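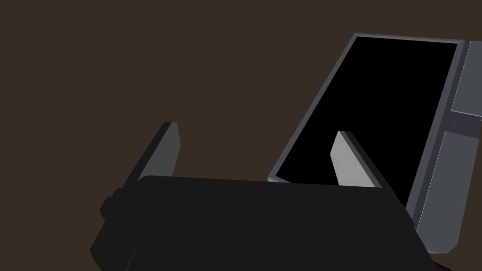

Open day at Pleltano, 21 April 2021

Radka Kneževič showed visitors the household work her team runs in simulation. We stayed for 2 sessions.

Setting the table

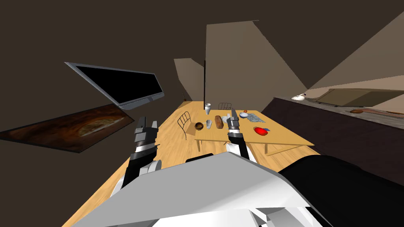
Radka's team builds its rooms from scratch and changes the layout between runs. The table gets most of their time – bread, a bowl, a white mug by the right gripper, a red plate toward the front.

Cups are picked up by the rim, one finger inside and one outside.
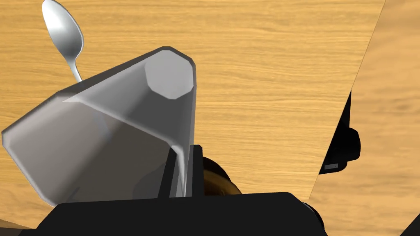 Questions and answers

Most people asked about run counts. The team does 320 runs on a task before changing anything, and keeps the logs from the last 1000.

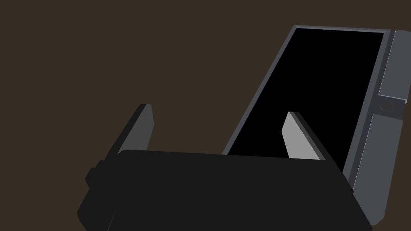
They compare those logs by hand – slow work, Radka said. The next open day is in June.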